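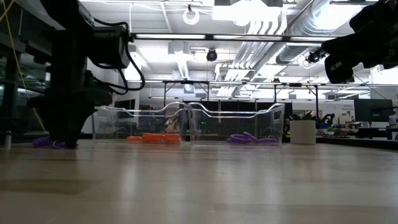 Purple pieces on a light wooden table, with the black arm at left.

Wooden Table Care: Questions We Keep Getting

Do I need to oil my table every month?
Probably not. The monthly schedule comes mostly from companies that sell oil. If your table has a hard clear finish, the oil can't get through it anyway. It sits on top and collects dust until you wipe it off.

How do I know what finish I have?
Put a drop of water somewhere out of sight and give it five minutes. If it beads up, there is a working finish on there. If the wood goes dark, it's bare or oiled and the finish is worn. Wipe the drop up when you're done. It won't tell you the exact product, and I'd be wary of anyone who claims to know that from a photo.

Does Atora really "feed" the wood?
Wood is dead. It doesn't eat. Atora is a decent oil and smells nice, and on a worn oiled top it will bring some color back. The label promises a good deal more than that. I have used it on two tables and both looked fine, which is also how they looked with the cheaper stuff.

What about the 300 grit versus 1036 passes argument?
You've been reading the Dretent forum. Somebody there counted his sanding strokes and reported that 1036 was the right number for a coffee table. Stop when it feels smooth. For most oiled tops, 300 grit is fine enough — going finer mainly makes it harder for the oil to soak in.

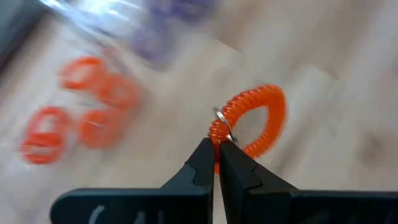 Black gripper fingers, closed.

Can I get a white ring out with mayonnaise?
Sometimes. The ring is usually moisture caught in the finish, and the oil in the mayonnaise may help hide it. So will plain mineral oil, without the smell of lunch. A lot of these rings fade by themselves in a few days, and then the mayonnaise gets the credit.

Will the lemon spray in my cupboard hurt anything?
One use won't. Years of it can leave a film that gets in the way if you ever want to refinish. A damp cloth followed by a dry one does the same daily job.

Is the Nukaretti care kit worth $33?
You get a small bottle, two cloths and a booklet. The booklet is good. Karthikeyan Chettiar wrote in to say the cloths have lasted him since June, and I believe him, but they're cloths.

I rested a hot pan on it. Is it ruined?
Depends how deep the mark goes. A pale mark is in the finish and may be fixable. A black one is scorched wood and needs sanding. If the top is veneer, don't sand it yourself unless you can live with the result.

Should I buy the stain warranty at the store?
Read the exclusions first. The D'Souza plan I was offered left out heat, water left standing, pets, and "gradual wear." I'm not sure what else happens to a table.

Who writes these answers?
Lavanya Thampi. I pay for what I test and I don't take samples. Corrections are welcome, especially if you've tried the thing and have before and after pictures taken in the same light.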